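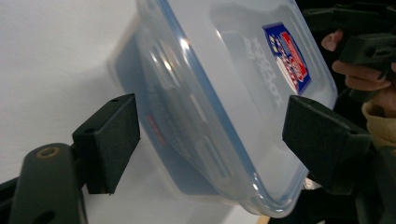
Envase rectangular translúcido con borde azul y etiqueta de marca.

Quiénes somos

Vallent es una empresa dedicada a la organización de despensas y almacenes de alimentos en cocinas de uso compartido: comedores escolares, residencias y oficinas con office propio. El trabajo consiste en inventariar lo que hay, asignar a cada producto un recipiente y una posición, y dejar por escrito el sistema para que el personal del centro lo mantenga sin nuestra presencia.

La actividad comenzó en Liltberg con un solo cliente y un catálogo de 6 formatos de envase. El catálogo vigente recoge 127 referencias entre envases, cestas, latas y separadores. La dirección técnica corresponde a Sudheer Kandasamy, responsable también de la redacción de las fichas de colocación.

Ámbito de trabajo

Se atienden tres tipos de espacio: armario cerrado, estantería abierta y cámara de conservación. El mobiliario existente no se modifica. Las baldas se miden en anchura, fondo y altura libre, y a partir de esas cotas se define el número de cestas por nivel. El fondo útil se calcula descontando el grosor de la puerta y el recorrido de las bisagras.

La unidad básica del sistema es la cesta de alambre. Permite extraer de una vez todos los productos de una misma familia, limpiar la balda y devolver el conjunto a su sitio. El contenido se identifica desde fuera a través de la rejilla, siempre que los envases interiores sean transparentes o translúcidos. Las cestas opacas quedan reservadas a productos sensibles a la luz.
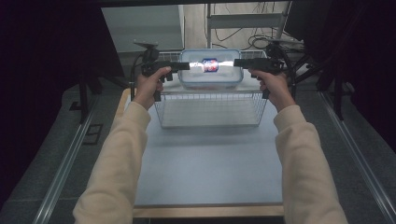

Lata plateada y envase translúcido con cesta de alambre blanca.

Criterios de colocación

Latas. Se colocan en vertical, con la etiqueta hacia el frente y en una sola capa. Las de fecha más próxima ocupan la primera fila. No se apilan sobre envases de plástico.

Envases con tapa. Se admiten únicamente formatos rectangulares; los redondos desaprovechan las esquinas de la cesta. El lado corto se orienta hacia el frente en baldas de menos de 40 cm de ancho y el lado largo en las restantes. La tapa debe quedar accesible sin retirar otros recipientes.

Etiquetado. La etiqueta del fabricante del envase puede conservarse si no tapa el contenido. La etiqueta de producto incluye nombre, fecha de apertura y código de posición. El código consta de 4 caracteres: armario, nivel, cesta y orden.

Registro. Cada posición figura en el inventario Tralorar, una hoja de cálculo de mantenimiento propio. La última revisión, de abril, contiene 1.627 posiciones activas. Las que permanecen vacías durante dos revisiones consecutivas se dan de baja.

Formación

La entrega incluye una sesión práctica con el personal de cocina. Se vacía una cesta, se clasifica el contenido y se repone según la ficha. El ejercicio se repite con otra familia de productos, esta vez sin indicaciones. 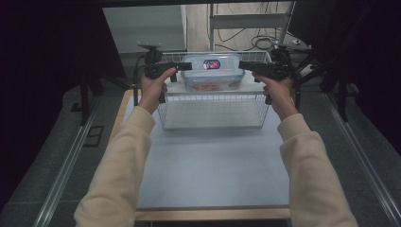 Rai: En nuestro comedor lo que más costó fue dejar de meter las latas encima de los envases. Con las cestas se saca todo junto y se ve qué falta. Lo único que cambiaría es el código de posición, que a los turnos nuevos les cuesta las primeras semanas.

Las observaciones de este tipo se incorporan a la revisión anual de las fichas. La versión en curso añade al código una franja de color por armario.

Contacto

Las solicitudes de visita se tramitan por el formulario de esta web. Conviene indicar número de armarios, medidas interiores y si existe cámara de conservación.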